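Equipment Review: Prisetti Hand-Guiding and Remote Teaching Kit
Reviewed by Bergþóra Thorlacius, Ernby Technical Center
October 27, 2025

The Prisetti kit allows an operator to teach a robot arm a task by two methods: guiding the arm by hand, or steering it from a desk with the Brimik controller. The Center evaluated both on bin picking over 40 taught sequences.

Hand guiding was the easier method to learn. New staff recorded usable paths on their first day, although fine wrist rotation remained tiring. Remote control gave smoother paths – and kept the operator clear of the bin walls – but the delay on the controller was noticeable during the final approach to a part.

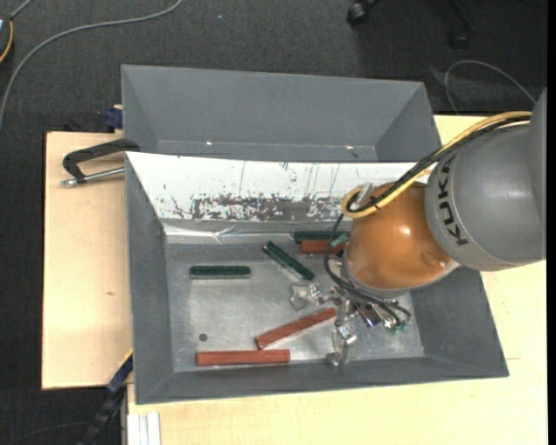
Bin-picking work with red and green bars; KUKA arm and metal gripper at the front bin.

Editing recorded paths is the weak point. Trimming a pause requires the full sequence to be reloaded, and error 2836 appeared twice without any entry in the manual. Support replied within two days.

The kit is recommended for training departments. Production users should wait for the software update promised for July.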